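About Ruleck

Ruleck is a garment care and storage company. We inspect, fold, pack and store outerwear for private households and for small clothing resellers. Work is carried out at our Warnlow site, which has 2 folding rooms and a storage hall with 1000 numbered positions.

What we handle

Jackets, coats, blazers and heavy knitwear make up most of our intake. We also accept blankets and bedspreads, stored flat or rolled depending on pile height. We do not accept leather, fur or footwear.

How a garment is processed

Each item receives a tag number at intake. The tag is tied through a buttonhole or hanger loop and is never pinned. Pockets are emptied, and the contents are bagged and returned with the receipt.

The garment is then laid out face up with the sleeves extended. Collar, closures, hem and lining are checked in that order and the findings are entered on the intake sheet. Loose buttons are recorded but not resewn unless the customer has ordered repair.

Folding follows the Quansah sheet, our internal folding standard. It lists 171 garment types, each with a fold sequence and a finished size. The width of every finished fold is set at 40 cm so that mixed items stack in the same box.

Surfaces

Structured jackets with raised buttons are laid out on a soft surface. A hard tabletop marks the button faces when the front is turned under, and openwork or rimmed buttons are the most easily scratched. A plush blanket also holds the sleeves in place while the body is smoothed.
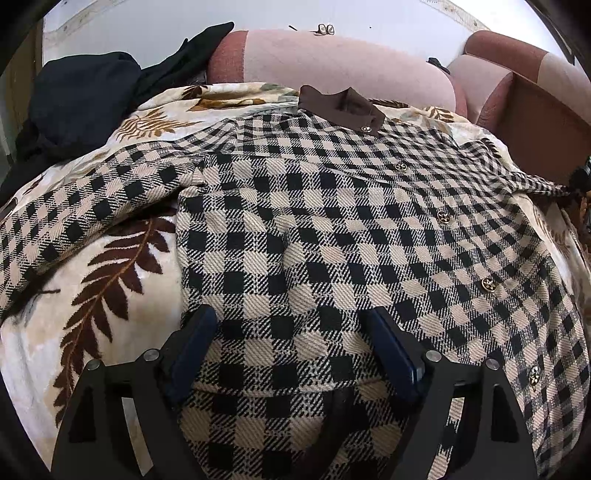
Patterned cloth requires one additional step. On checks, the fold line is set along a row of squares, and the sleeves are turned in until their rows run parallel to the body. Where the rows bend at the shoulder, the body panel is used as the reference. Wrinkles across the chest are smoothed by hand from the center outward. Steam is used only if the care label permits it.

Storage and return

Packed boxes are entered in Vikis, our stock register, by tag number and position. Customers may request single items or complete boxes. Returned garments are unfolded, checked against the intake sheet and supplied on a hanger or folded, as stated in the order.

Folding rooms are closed for annual maintenance during the last week of June. Storage retrieval continues in that period, but no new intake is accepted.

Page last revised Jun 30, 2022.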